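4. Reporting delay and what witnesses were able to say

4.1 Source of the reports

The analysis in this section uses 700 reports of residential burglary and attempted burglary made to the Zullstead police. Each report had a call record, an officer's first note and, where a witness had been found, at least one written statement. Reports from hotels, storage units and building sites were left out. Thefts from porches and shared hallways were kept only if someone had also tried a door or window, and these were coded separately.

Zullstead is divided into seven patrol areas. The two river areas have mostly detached houses with attached garages, and the area around Basent has mostly walk-up apartments with a single street door. We kept the patrol area as a variable throughout, as the housing types differ so much that a combined figure would be hard to read.

4.2 Coding

Delay was measured from the time the witness gave for the event to the time stamp on the call. Where the witness gave a span ("between lunch and when I picked up the kids"), we used the end of the span. This makes our delays shorter than the true ones, and the effect is strongest for daytime burglaries of empty homes. A report was coded as prompt if the delay was 30 minutes or less.

Statements were coded for the number of people seen, clothing, direction of travel, vehicle, and items carried. Torunn Bråten and Adelmo Serra each read the full set without seeing the outcome of the case. When they disagreed, Frida Kragh read the statement and her code was used. Most disagreements concerned direction of travel. Witnesses often wrote "toward the school" or "down the hill," and this could mean more than one street.

4.3 Findings

Prompt reports contained more usable detail on vehicles and direction of travel than late ones. The difference held in every patrol area except Basent, where few witnesses mentioned a vehicle at all. Clothing descriptions did not differ much between prompt and late reports. This surprised us. Earlier drafts of the coding guide assumed that clothing would be the first thing to drop out, and several of the officers we spoke to expected the same.

The number of people seen was less stable. In cases with more than one witness, statements agreed on whether a person had been alone, but they often differed once a group was involved. A common pattern was for one neighbor to report the people at the door and another to report someone waiting in a car, with neither mentioning both. Officers' first notes sometimes merged these accounts into a single total, and the total then stayed in the file. We recommend that first notes keep each witness's count apart.

Items carried were mentioned more often than we expected, and in late reports they were sometimes the only detail given. Bags and backpacks were most common, followed by parcels and boxes. "Box" was coded as a single category whatever the size, and corrugated cardboard (Figure 1) was not separated from other kinds. A person carrying a box to or from a house was often taken for a delivery driver at the time. Several witnesses said they thought about it again only after hearing of a burglary on the street, and so these statements fall almost entirely in the late group.

Door cameras were present in a minority of cases. Having a recording did not shorten the delay. In some cases it seems to have lengthened it - the owner first looked for the clip, then sent it to a neighbor or posted it in a street group, and called afterward. Statements written after viewing a recording were longer, but much of the added text repeated what the recording showed. We marked these statements and ran the comparison again without them. The result for vehicles was weaker and the result for direction of travel was unchanged.

4.4 Limits

The reports cover burglaries that someone chose to report, and we know nothing about the rest. Delay also depends on whether anyone was home, so prompt reports come more often from people who saw or heard the event themselves. We could not fully separate these two effects. Eight reports had call times earlier than the stated time of the event and were dropped from the delay analysis, but kept for the coding of statements.

Comments

Oddur Zoëga
Did you try using the start of the span instead of the end in 4.2? I would expect the daytime cases to move a good deal.

Birthe Hafþórsson
The point about merged counts matches what I saw when I worked in dispatch. The first number anyone says is the one that gets repeated on the radio.

Nørgaard
Is the coding guide available anywhere? The link in section 2 gives me an error.

Last updated: 2023-01-06

Contact the authors | Copyright held by the authors | Back to top
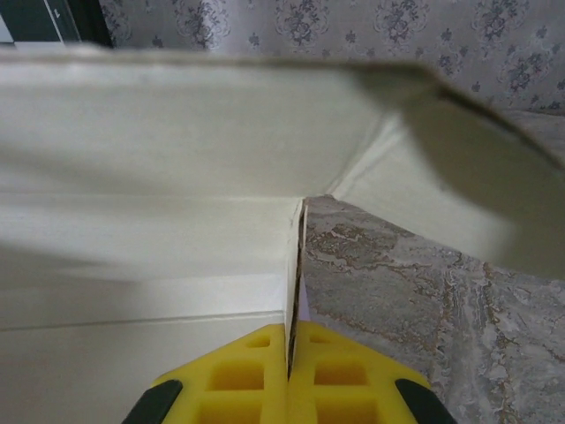 Figure 1. Corrugated cardboard box, cream-white, with the brown inner layer visible along the cut edge.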